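August 1, 2026
Workshop notebook, adhesives bench

Third attempt at the Skunesau glue, the casein one from the old bookbinding sheet. The sheet says to warm the curd "until it is agreeable." Mine became agreeable at 33 degrees and stopped being agreeable shortly after lunch.

Batch: 400 g skim milk, vinegar by the spoon, then washed and pressed. I used the Ollitz lime this time. The Westerberg stuff has been open since February and I no longer trust the lid, or whoever last closed it (me).

Strained through cotton, which clogged. Strained through the other cotton, which also clogged. Gave up and squeezed by hand. Sink smells like a dairy with a grudge. 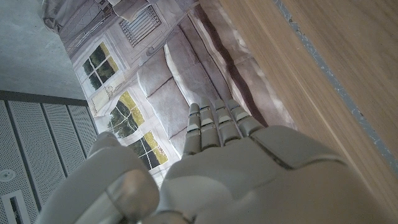 Four fingers, printed backdrop behind.

Spread on beech offcuts, 3 joints, clamped. The first slid in the clamp and set crooked, so it's a test of something else now. Left the other two alone, or mostly alone – I did poke the squeeze-out. Rubbery on top, still paste underneath.

Weights for the pull test are on the low shelf. The Sarnance hide glue held 310 N on the same size of joint and I would like to beat that, mostly out of spite, as hide glue takes all morning to soak and then wants its own pot.

Open time is the real trouble. The sheet promises an hour. I get enough time to lay down one face, look for the second piece, and find it under the first piece. More water next round, a little less lime.
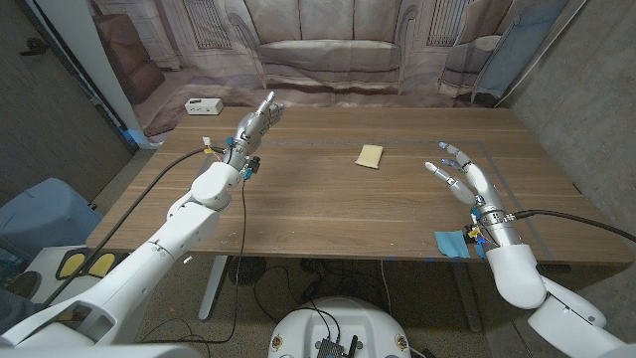 Yellow sponge on the wood table.

To do: label the jars. Find the lid of the big one. Don't keep glue curd in the lunch fridge, even covered, even with a note on it. Pull test on the two straight joints tomorrow, crooked one whenever.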